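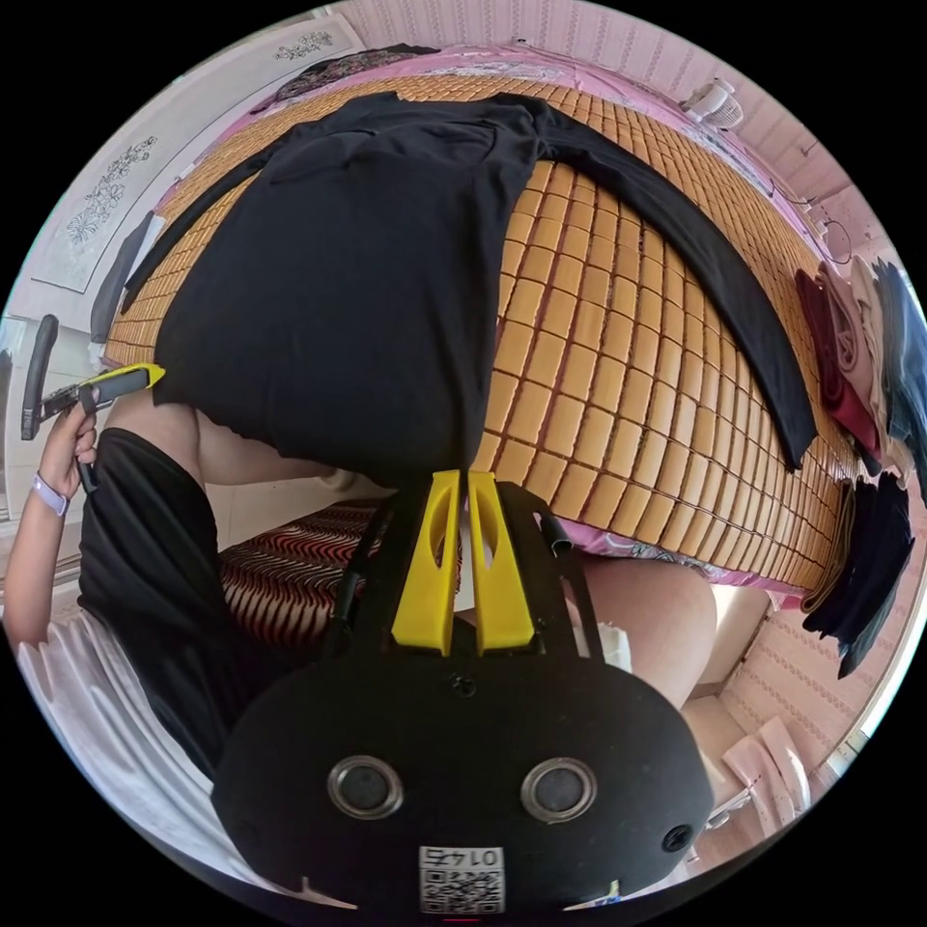

Flikness garment folding: frequently asked questions

These answers cover the data and the training method for the Flikness folding policy, as of the March release. Installation and file formats are dealt with on separate pages.

What does the policy do?

It takes a long-sleeved top laid flat on a bed and produces a sequence of two-handed motions that brings both sleeves across the body and folds the hem up to the collar. The output is a pair of gripper paths with opening widths. It doesn't pick garments out of a heap, and it doesn't turn them right side out.

How are demonstrations collected?

One person holds a gripper in each hand and folds the garment. Each gripper has its own camera, which moves with the fingers, and the two recordings are aligned in time afterwards. There is no robot arm at this stage. The policy is trained on the motion of the grippers relative to the camera view, so the arm used later need not resemble the demonstrator's arm, provided it can reach the same poses.

Why collect in bedrooms?

Our first models were trained at Firkcombe on a plain white table. They worked on that table and failed on most other surfaces. The usual failure was a grasp placed on the shadow beside a sleeve. Beds add patterned sheets, woven mats, pillows, other clothes lying close by and daylight from one side, and the policy has to cope with all of that if it is to be of any use in a home.

How large is the set?

The release contains 1379 complete folds. A further 436 recordings are supplied separately as partial folds, meaning that the demonstrator stopped or the tracking was lost before the final fold. The partial folds carry labels for the stages that were completed and can be used to train the grasp predictor. Do not mix them into the main set without filtering: they shift the stage distribution heavily towards the first sleeve.

Which camera view is used?

Both. The left and right views pass through a shared encoder and are joined before the action head. A version that used only the view from the moving gripper performed worse on the second sleeve, where the moving gripper often loses sight of the collar. The stationary gripper tends to keep it in view.

Is the fisheye image corrected before training?

No. We tested a corrected version and dropped it. Correction crops the outer part of the circle, and the outer part is where the other hand usually appears. The encoder is trained on the raw circular image, with the black corners masked. Users who change the lens must recalibrate, even if the replacement has the same nominal field of view.

The image is upside down in many recordings. Should it be rotated?

Leave it as it is. Orientation depends on how the gripper is held, and the demonstrator turns the wrist a good deal during a fold. Rotating some clips and leaving others breaks the match between image motion and recorded pose. If you need upright video for a talk, rotate a copy.

What are the codes on the housings for?

They identify the unit. Each gripper has a label on the housing with a QR code and a short printed code, such as 01475 or 014F. Calibration files are stored under the unit's code, and the loader will refuse a recording if no matching file is found. Leading zeros are part of the code. Spreadsheets tend to strip them, and this is the most common cause of loader errors reported to us.

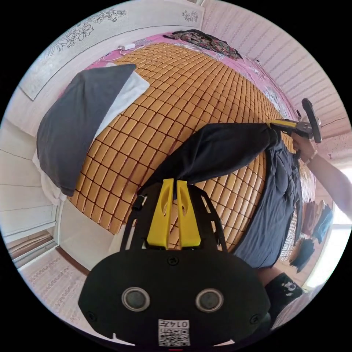

Uchenna Isah
Research engineer, robot learning, Flikness

How is a grasp on a sleeve labelled?

A grasp begins when the finger opening stops shrinking and the cloth at the fingertips moves with them. It ends when the opening grows again. With the jaws clamped on the end of a sleeve, the opening is close to zero whether or not there is cloth between the fingers, so the width signal alone is not enough. We check it against image motion in the other camera. Where that camera has no clear view of the fingertips, the grasp is marked uncertain and left out of the grasp loss.

Why so much dark clothing?

Dark garments were oversampled on purpose. Black and navy cloth shows few folds on camera, and early models confused a sleeve lying over the body with the body itself. After the change, sleeve errors on dark tops fell to the level seen on light ones. White garments on white sheets are now the weakest case, and we have no fix for them yet.

What is the Floltanlow test?

It is the held-out evaluation. Rooms, beds and garments in it do not occur in training. Each trial starts from a flat garment with the sleeves in arbitrary positions, and a trial counts as a success if both sleeves end up inside the body outline and the hem reaches the collar within a hand's width. A human judge scores the final image without knowing which model produced it.

How does the method compare with the Shakya baseline?

Shakya is our older single-view model, kept for reference. It was trained on the same folds with one camera removed. It does nearly as well on the first sleeve and much worse from the second sleeve onwards. We report results by stage for this reason - a single success rate hides where the two models differ.

How many folds are needed for a new garment type?

For a type close to the training set, such as a thin cardigan worn closed, around 30 folds were enough for fine-tuning. Hooded tops needed considerably more and still fail when the hood lies across a shoulder. We have not tried trousers.

Can a beginner record usable data?

Yes, after some practice. New demonstrators should complete at least 6 practice folds, which are discarded. Typical faults are moving too fast for the tracking and letting one gripper drift out of the other's view. Pulling hard enough to drag the mat or sheet is also a problem: the policy will learn to drag it too.

What happens to personal items in view?

Recordings made in homes show belongings, and often the demonstrator's hands and legs. Consent is obtained from the household before recording. Faces are blurred where they occur. A household may withdraw its recordings at any time, and the next release will omit them, so totals may change slightly between versions.

Does the policy recover from a dropped sleeve?

Sometimes. If the sleeve falls flat, it usually tries the grasp again. If the sleeve falls bunched, the policy tends to carry on as though the grasp had held. Recovery clips are being added, and the stage labels will gain a separate value for a repeated grasp.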